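Denwood library puts Saturday hours back

19 shares | 7 comments

I about fell off my chair when I saw the sign on the door this week - the Denwood library is opening on Saturday again, starting in April! Doors open at 9:30 and the kids' room stays open until two.

Stanisława Stępień, who runs the front desk, told me people have been asking her for this ever since the weekend hours were cut. "I got stopped in the grocery store over it," she said. I believe her (I was one of the people who stopped her).
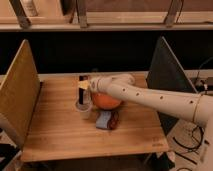

You can take out up to 30 items on one card now, and the old book drop on Bornis Street is back in use too. I tried it on my way home and the flap still sticks, so give it a good push.

Parking is the one thing I'd grumble about. The lot behind the building is closed for paving, so you'll have to use the street or walk over from the bakery. Story time is first come, first served, and you don't need a card to sit in.

2 new comments since your last visit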